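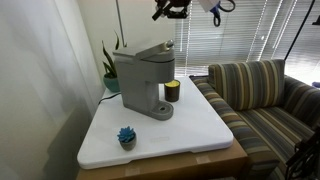 O preço do café subiu outra vez e a Driltumau, torrefação que fornece metade dos escritórios deste bairro, mandou a carta do costume, com muitos adjetivos e um aumento no fim. Cosimo Russo leu-a em voz alta na cozinha, com a solenidade de quem anuncia uma abdicação. A resposta dos leitores foi a previsível: cada um fecha-se em casa com a sua máquina cinzenta de uma dose, uma suculenta à frente e uma planta-espada atrás, e chama a isso poupança. Recebemos 239 cartas sobre o assunto, das quais 2 traziam contas certas.

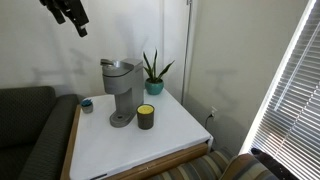
Café em casa: uma chávena de cada vez.

Carmela Russo, que fez as contas por nós, avisa que o quilo em dose individual continua a sair mais caro do que o quilo em saco. Os leitores agradeceram e continuaram a comprar doses. A mercearia Fuvitz vende os dois formatos na mesma prateleira, com o saco lá em baixo, à altura dos joelhos.

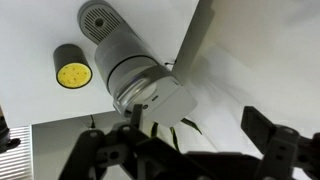

INECK, 9 de dezembro de 2024

A Moriarty confirmou esta manhã que a nova tabela entra em vigor em janeiro. O saco de grão sobe, o moído sobe um pouco mais, e o descafeinado fica na mesma, talvez por pena. Quem quiser encomendar ao preço antigo tem 4 dias e deve escrever à Carmela, que só aceita pedidos por escrito.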